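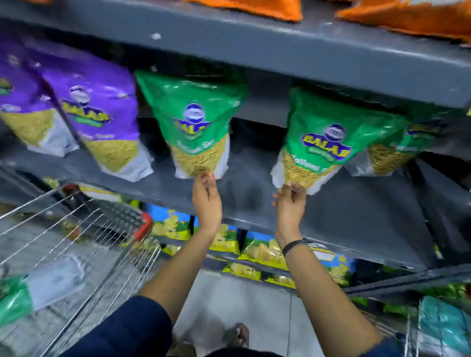
Green packets on the snack shelf, next to the purple ones.

Snack aisle: what is changing and how to keep it straight

The snack shelves at the Gurkar Road store are being rearranged, and the new layout will be in place before the October order comes in. Most of the work is on the gray metal unit where the packets of fried snacks are kept. Customers have told us they can't find the flavor they want without moving half the row, and staff have told us the same thing.

Jailson Prado has drawn up the new plan. Packets will be grouped by color first and by size second. Purple Balaji packets go on the left of the row, with green to their right. Orange bags stay on the shelf above. If you are filling a gap and the right color is out of stock, leave the gap. Please don't spread the neighbors across to cover it. The person doing the order looks for gaps, and last month we ran out of two lines because the shelf looked full.

A few points on facing up, for new staff and for anyone who has picked up other habits:

Straighten packets from the bottom corners. Pulling at the top seal wrinkles it, and the thin ones can split. Use both hands when two packets have slid together.

The printed side faces the aisle. Where a packet has a clear window, the window should face out too, so people can see what they are buying.

Bring stock forward to the front edge of the shelf, but not over it. Packets that lean out get knocked down by baskets.

Older dates go in front. Check the date on every packet when you open a new carton, including cartons from the same delivery. The last Pradico delivery had two different dates in one box.

Crushed packets come off the shelf even if they are still sealed. Put them in the bin under the desk in the back room and write them on the sheet. Puffed packets and leaking packets go in the same bin but on the second sheet.

The aisle should be faced up 3 times a day: before opening, after the lunch rush, and at closing. It takes one person 30 minutes if it was done properly the time before. The closing round is the one that gets skipped. Wiroj Chuensuk is putting it on the evening rota with a name next to it, starting with the next schedule.

Shelf labels are being reprinted to match the new order. Until they are up, go by the packet and check the price at the register if a customer asks. Old labels can be thrown away once the new ones are in the rail.

Questions about the layout go to Jailson. Questions about shifts go to Wiroj. The printed plan is on the board by the stockroom door, and there is a spare copy at the service desk.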